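Proralstead compiler work: progress to the end of June

We've had a terrific quarter, and most of what we promised Deschamps in the original proposal is now running on real hardware (not just on the simulator!).

The big one first. The circuit optimizer, which we've been calling Iltik since the early whiteboard days, can now take a chemistry circuit written for an ideal machine and rewrite it for a device where each qubit only talks to its neighbours. On our standard test set of 39 circuits it shortened all but 3, and a couple came out so much smaller that we reran them to be sure we hadn't dropped a gate somewhere. We hadn't.

Compile time was the worry in the last report. Circuits with 300 gates used to sit overnight; the same ones now finish over lunch. Most of the gain came from caching the routing step, a change we'd put off because it meant rewriting the oldest part of the code. Larger circuits are still slow and we don't want to oversell this part.

Dromlow, our partner lab, gave us 13 sessions on their machine. The early ones went mostly to calibration drift and file format arguments, all sorted now. The later ones were a pleasure, and the error figures are in the spreadsheet attached to this report.

What slipped: the noise model. It handles single-qubit errors well but still treats crosstalk as if it were the same everywhere on the chip. We'd like to move that milestone to next quarter and bring the documentation forward in its place, at no change to the budget. Could you let us know by Friday if that suits?

Still to come: a public release of the test set, a proper installer, and a first try at circuits with mid-run measurement, which the whole team is itching to start.

Spending is on track and the equipment line is fully used.
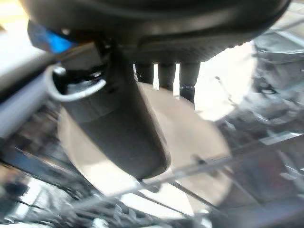
Close-up of a gripper finger and its housing.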